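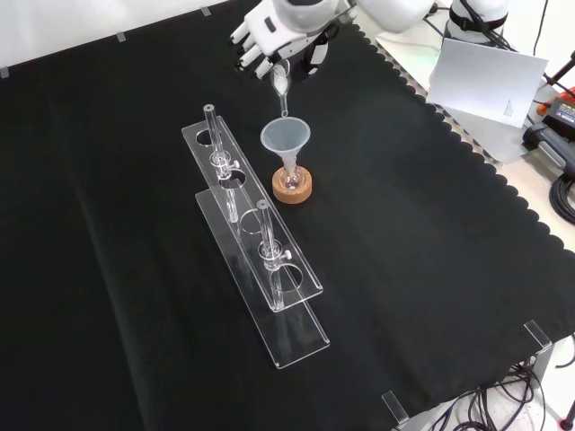

Gilleck Bench Transfer Set: Racks, Funnel, Flask and Cork Ring

Product page. Last revised 5 October 2024.

Overview

The Gilleck Bench Transfer Set is a group of small items for moving clear liquids between narrow vessels on an open bench. It covers three operations: holding tubes upright, pouring through a funnel into a round-bottom flask, and keeping small flat parts within reach on a dark, soft surface. The set is assembled and supplied by Wuder. Items can be ordered together or separately.

The set is intended for demonstration benches, teaching labs and method development at low volume. It is not a volumetric set. Nothing in it is graduated or calibrated, and quantities should be measured before they reach the funnel.

Contents of the full set

Clear acrylic tube rack, two pieces
Funnel, translucent plastic, one piece
Round-bottom flask, clear glass, one piece
Cork ring, one piece
Clear glass tubes, pack
Collar clamps with side knob, pack
Square plate, clear acrylic, one piece
Bench cloth, black, one piece
Edge clips, clear, pack

Order codes

Full set: 319
Rack only: 203
Bench cloth with clips: 300
Cork ring only: 60

Tube rack

The rack is built in two levels. The upper shelf is pierced with round holes and the level below it carries the foot of the tube. The material is clear acrylic throughout, so liquid level can be read from the side without lifting the tube. Shelf edges are flame polished. The underside is left plain, with no feet or pads, and the rack will slide on a smooth bench if it is pushed. On cloth it stays put.

The holes are cut larger than the tubes. This is deliberate. A tube on its own will lean, and a collar clamp is fitted at the shelf to take up the difference. Tighten the side knob until the tube no longer turns under light finger pressure and stop there. Overtightening marks the collar and can chip thin-walled glass.

Racks may be used singly or side by side. When two are used, leave a hand's width between them so that the clamps on one do not foul the shelf of the other. A diagonal placement gives better access to the far tubes than one square to the bench edge, in particular for a user who pours from the right.

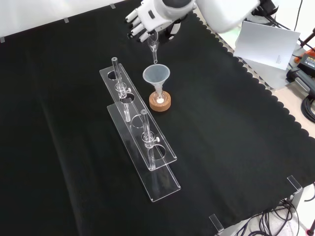 Collar clamps should be fitted to the tube before the tube goes into the rack. Fitting them in place is possible but awkward, and it puts a side load on the shelf. Spare collars are supplied in packs under the Jarkex label and fit all racks in the current range. Racks sold before the November change of supplier have a slightly thicker shelf and need the older collar.

Funnel and flask

The funnel is a standard conical pattern with a wide mouth and a narrow stem. The plastic is translucent with a frosted look and has been chosen over glass for weight: a glass funnel in a small flask raises the center of gravity enough to tip it. The stem should sit inside the neck with a visible air gap. If the stem seals against the neck, air cannot leave the flask and the liquid will stand in the cone. Lift the funnel slightly to clear it.

Pour in a thin stream with the tip of the vessel over the cone, a short distance clear of the rim. Aim at the sloping wall and let the liquid run down it. A stream directed straight down the stem tends to spit when the flow stops.

The flask is clear glass with a rounded bulb and will not stand on its own. Use the cork ring at all times, including for drying.

Cork ring

The ring is short and round, tan with darker speckling, and holds the flask upright in its central hole. Cork grips glass well when dry and poorly when soaked. After a spill, blot the ring and leave it to dry overnight on its edge. Do not heat it. Small surface pits are normal in agglomerated cork and are not grounds for return. Crumbling at the inner edge is, and rings in that state will be replaced within the warranty period.

Bench cloth

The cloth is black, with a soft surface. It reduces noise, stops light glassware from rolling and makes clear parts easier to find, as the outline of an acrylic edge shows up well against it. It is not absorbent enough to act as a spill mat and has no waterproof backing. 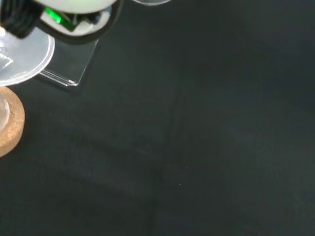

Lint is the main maintenance item. Go over the cloth with an adhesive roller before work and again after the glassware has been put away. Fold lines from shipping drop out after a few days flat. A cool iron through a cotton sheet will speed this up. A hot iron will glaze the surface, and the glazed area stays shiny.

Clips grip the cloth at the bench edge. Space them evenly along the sides that take the most movement. The clips are clear and easy to lose, so count them back into the bag.

Square plate

The plate is clear acrylic and is used as a flat rest for small dishes and lids. It is supplied with protective film on both faces. Peel the film before first use. Handle by the edges.

Cleaning

Acrylic parts: lukewarm water and mild dish soap, soft cloth, air dry. No alcohol, acetone or glass cleaner containing ammonia. All three cause fine cracking, usually first around the holes.

Glass: as for any laboratory glass. Remove collars first.

Funnel: hand wash, stem brush. Not suitable for autoclave.

Cork: wipe only.

Cloth: hand wash cold, dry flat, do not wring.

Compatibility

The flask and ring are matched. Other flasks of similar bulb size will generally seat, but check for rocking before filling. The Ó Riain cork ring has a wider bore and should not be used with the flask in this set.

Shipping and returns

Glass is packed apart from the racks, in a separate inner carton. Check both cartons on arrival and report breakage with the order code and the label from the inner carton. Cloths that have been cut or ironed cannot be returned. Opened packs of collars are accepted if complete.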